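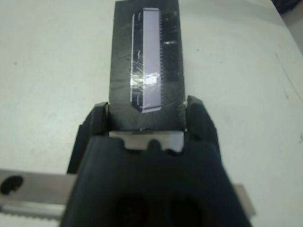

Sourdough starter goes flat every time I switch flour – what am I doing wrong?

Posted by crumbcake_dee

Hi all! Long-time reader, not much of a poster. I've had my starter going since April and it was doing great on the Grurero whole wheat, doubling every morning like clockwork. Then my store stopped carrying it, so I moved over to Zoneo all-purpose and the poor thing just sat there. Bubbles on top, but no rise to speak of. I went back to the end of my old bag and it perked right up. Bought a different white flour, flat again!

I feed it once a day, equal parts flour and water by weight, and it lives on top of the fridge. Am I stuck buying whole wheat forever? My husband would really like a loaf that isn't brown.

oldmillroad

You're not stuck. Whole wheat has a lot more for the yeast to eat, so it's used to a rich diet and you took it all away at once. Go gradual. Swap out a quarter of the whole wheat for white, give it a few feedings, then go to half. Mine took 10 days to come around and it's been on plain white flour ever since.

Also your white starter is going to be runnier at equal weights. Sometimes it IS making gas and the gas just leaves. Try a little less water.

tammy_in_ohio

Second the less water thing. I keep mine stiff like bread dough and it's a whole different animal.

PanAndPeel

I'm going to disagree with the gradual business. I've switched cold more times than I can remember, and all I did was feed twice a day until it caught up. Took 3 days. People baby these things way too much. It's flour and water, it wants to live.

What I would look at is the top of the fridge. That spot swings a lot depending on when the motor runs, and if your kitchen is anything like mine it's either too warm or stone cold up there.

oldmillroad

Three days in whose kitchen though? You've said before you keep yours in a proofing box. Somebody with a drafty house isn't going to get that. I don't see the harm in going slow.

PanAndPeel

No harm, just a lot of wasted flour in discard. But fine, fair point on the box.

crumbcake_dee

Oh no, I didn't mean to start a fight lol. The house is drafty, it's from the twenties and the kitchen was a porch at one point. Would the oven with just the light on be okay? And does the brand matter at all, or is white flour white flour?
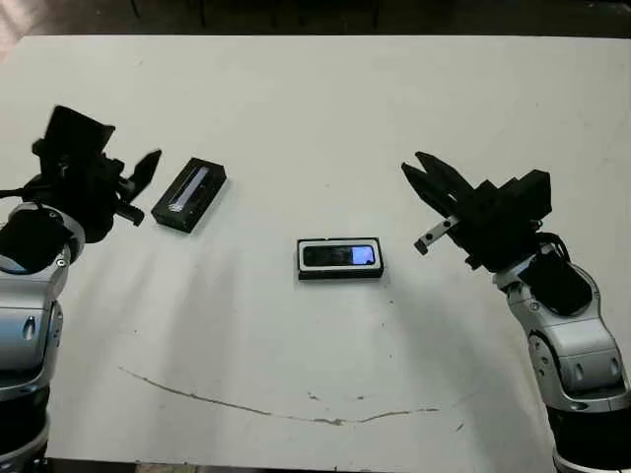 Colette Renaud
Forum moderator, Breads & Starters

Hi Dee, welcome! The oven with the light on works nicely, but please put a sticky note over the controls. I preheated mine with the jar inside one Thanksgiving and I'm still not over it.

As for brand, it matters a bit. Bleached flour is slower going in my experience, so check the bag. I've had good luck with Sarden bread flour, and Beneš makes a light rye that I keep just for perking up a tired starter. One spoonful in with your white flour at each feeding should be plenty, and you won't taste it or see it in the loaf. I think that's an easier answer than either going cold or going slow, but you're all welcome to tell me I'm wrong.

Two feedings a day for now, please, and use a smaller amount of starter each time. I do 20 grams of starter to 50 of flour and a bit under 50 of water.

tammy_in_ohio

The rye trick is so good. I can't find Beneš around here, so I use whatever's in the bulk bins and it does the same job.

jarhead_bakes

Unpopular opinion, but I'd keep the whole wheat starter and just bake white bread with it. There's so little of it in a loaf that it barely shows. Why change what's working?

oldmillroad

It shows if you use as much starter as I do. But yeah, for most recipes you could get away with it.

crumbcake_dee

Okay, update from 3rd May! I went with the spoonful of rye and the oven light, and moved to twice a day. First two feedings were nothing much and I nearly gave up. Then this morning it had pushed the lid up and there was starter down the side of the jar. I baked with it tonight and the loaf is a little lopsided, but it's white and it's tall, and my husband has already had 2 slices with butter before it was properly cool.

PanAndPeel, you were right about the top of the fridge, I put a thermometer up there and it's all over the place. Oldmillroad, I'm using less water too and I like it a lot better.

PanAndPeel

Nice! Get a bigger jar.

tammy_in_ohio

Yay Dee! What are you doing with your discard? I've got a cracker recipe if you want it, it's mostly cheese.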